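# Pondis 2 is out, and the installer finally behaves

Jul 6, 2025

I've been running Pondis as my everyday music player for a long time now (longer than I've owned my current desk chair), so when the little update bubble popped up this morning I clicked it before I'd even finished my coffee. Version 2 is a real download this time, a full installer you run yourself, and I've spent the better part of the day poking at it so I can tell you whether it's worth the bother.

Short version: yes, grab it, but read the bit about playlists first!

The installer is 57 MB, which is bigger than the old one, and most of the extra weight seems to be the new format support. It plays pretty much everything I threw at it, including some truly ancient files I ripped in college and never labeled. My test library has 400 albums in it and the first scan was done before I got back from letting the dog out. The old version would have sat there with that spinning circle until lunch. 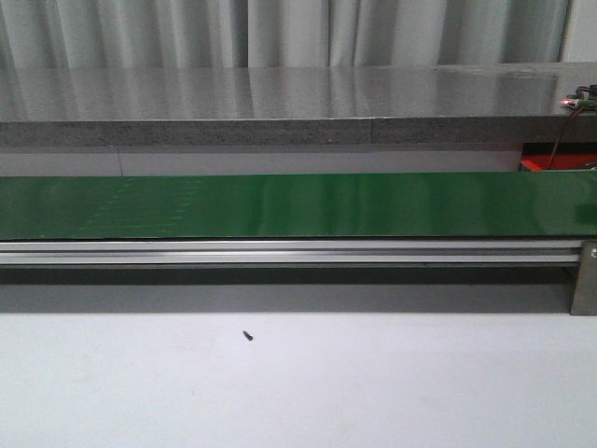

Does Pondis 2 still come with the browser toolbar?

The toolbar is gone. There's no checkbox for it, hidden or otherwise, and I went through the custom install as well as the quick one to be sure. Golshifteh Naseri, who runs the project over at Rundmont, wrote in the release notes that it was dropped after "a great deal of mail," and I'll admit a couple of those emails were mine. I ran the setup file through two virus scanners as I always do before posting anything, and both came back clean.

The other thing I noticed right away is that the player remembers where it was. Close it halfway through a long live recording, open it again, and you're back on the same second of the same song. It used to do this with podcasts only, and I can't tell you how many times I've dragged that little slider along hunting for the spot where I left off.

The equalizer got a facelift too. Same sliders, bigger labels, and you can finally save your own presets under whatever name you like. Mine is called "kitchen" and it's mostly bass.
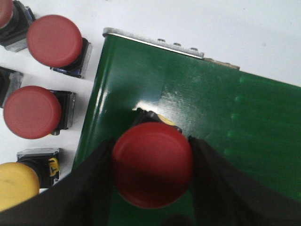
## Watch your playlists

Okay, so this is the part I wanted you to read. Pondis 2 stores playlists in a new format, and it converts your old ones the first time you start it. That went fine for 51 of mine. The other two came up empty, and both of them had a slash in the name – I'd called one "running/walking" and apparently that's a problem. The songs themselves were fine, it was just the lists that got lost.

Before you install, open the old version and go to File, then Export All, and put the backup somewhere outside the Pondis folder. If a list comes up blank afterward you can import it by hand. I renamed my two, imported them again and they've been okay so far.

I posted about it on the support forum and got an answer from Marin Dimitriou, one of the developers, in less than an hour. He says it's a known bug and a fix is being tested now. No date on that, though. If you've got a lot of oddly named playlists you may want to hang on to the old version for a bit, and the download for that is still up on the same page (scroll way down, it's in small gray type).
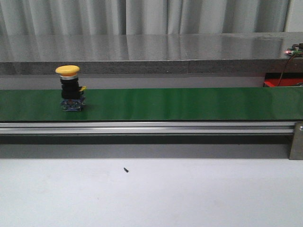
Skins are the other sore point. Anything made for the old version won't load, so if you've been using Nic Giolla like I have, with the fat round buttons and the orange meters, you're stuck with the default look until somebody ports it. I miss it already. The default is perfectly readable, it's just very beige.

Trultau, the lyrics plugin, does work, but you'll need to turn it on again under Plugins. It also asked me to pick a folder for saved lyrics, and it will happily make a second copy of everything if you don't point it at the old one. I speak from experience.

Price hasn't changed, it's still free, with a donate button in the About window. There's a version for Windows now and the Mac one is supposed to follow in October, according to the release notes. Linux folks, I didn't see a word about you either way, so maybe go ask on the forum.

If you've already installed it, leave a comment and let me know how your playlists came through, especially if you've got punctuation in the names. I'd love to know if it's only slashes.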